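Category: Automation & Maintenance

1/ Talard's engineering services group has completed the scheduled service of the rotary conveyor cell at its McKinnon site. This thread sets out what was done, for the benefit of other sites running the same layout.

2/ The cell consists of a round belt turntable fed by roller conveyor, with a two-fingered gripper working over the belt. Service falls due every 2000 operating hours. The counter stood at 2110 when the work order was opened. 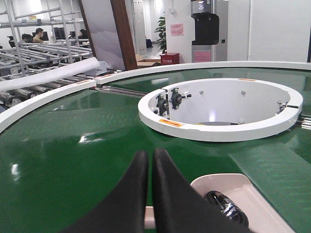
3/ Gripper first. Kwan-ho Chiu checked finger alignment at the closed position and re-seated the left fingertip. The wrist camera was recalibrated against the Gurnska target plate, and the new offsets are saved under the Fulis profile.

4/ Sites are reminded that offsets must be re-entered after any fingertip change. Profiles copied from another cell are not acceptable, even where the hardware is identical.

5/ Belt tracking was next. Sheldon Marchand ran the turntable at low speed for 60 minutes in each direction and recorded drift at the outer rim. It remained within tolerance -- no adjustment was made.
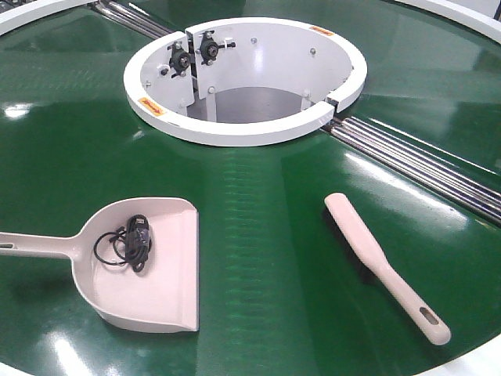 6/ Housekeeping is part of the service and is signed off separately. Debris carried under the rollers is the most common cause of belt marking reported to this group. Sweep the green surface with a soft hand brush and dustpan only; compressed air is not permitted, as it drives grit towards the bearings inside the hub. Loose cables are to be lifted clear of the belt before any restart.

7/ Hub bearings: bolts checked for torque, no movement found. Orange warning labels on the hub rim must be kept in place and replaced if lifting or faded.

8/ The next inspection is planned for October, with an interim check at 1000 hours. Enquiries about the procedure should be directed to Bernadette Cullinane, who holds the current revision of the checklist.

Last updated: 2024-09-10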